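Shared Table and Small Kitchenware Check, Toltdale Activity Room
Last updated: July

Use this list before the room opens and again before lock-up. Mark each line OK, Fix or Remove, and write a comment for anything that isn't OK. 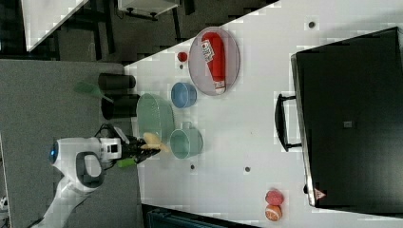 1. Tabletop
Wipe the full surface, including the far edge. Look for chips, sticky spots and raised seams.
Comment: OK. The white top shows crumbs well, so go over it twice after snack groups.

2. Cups and mugs
Run a finger around each rim. Check that handles don't move. Cups left on their sides go upright or back on the shelf.
Comment: Two black cups were lying down near the gray edge. Stand them up. Mug handle OK.

3. Colander, bowl and clear plastic pieces
Hold see-through items up to the window and look for hairline cracks. Anything cracked goes in the Remove bin, even if it still holds water.
Comment: Mint-green colander OK. Blue bowl OK.

4. Plate and bottles
Nothing should be stored on its side on a plate. Close caps fully and check the date on the label.
Comment: Fix. Ketchup bottle was on its side on the clear oval plate. Moved to the shelf, date to be checked Saturday.

5. Small items
Pick up anything that could roll to the floor or fit in a small child's mouth. These go in the lidded Jellon tub, top shelf.
Comment: Small red ball and small green piece, both to the tub. This is the line most often skipped.

6. Large black case
Keep it back from the table edge. Handle should not stick out over a walkway. Check the metal trim for sharp corners.
Comment: Handle points in toward the middle of the table. OK. Trim to be felt along all sides at the next check.

7. Floor and walkway
Clear 3 feet on every open side of the table. Dry any spill before people come in.
Comment: OK.

Cabinet key is on hook 4. Write the form number at the top of each sheet; the last one used was 2,552.

Checked by: Darnell Escobedo
Reviewed by: Styliani Mitsotakis-Vlachou

Comments (3)

R. Economou
Can we add the step stool to line 7? It keeps ending up behind the door.

Darnell Escobedo
Yes, it will go on the next version. Until then write it in under Floor.

Pat
The Noker shelf liner has come loose at the front. I taped it down, but it needs a new piece.

Contact the Toltdale front desk | Copyright Toltdale Activity Room | Back to top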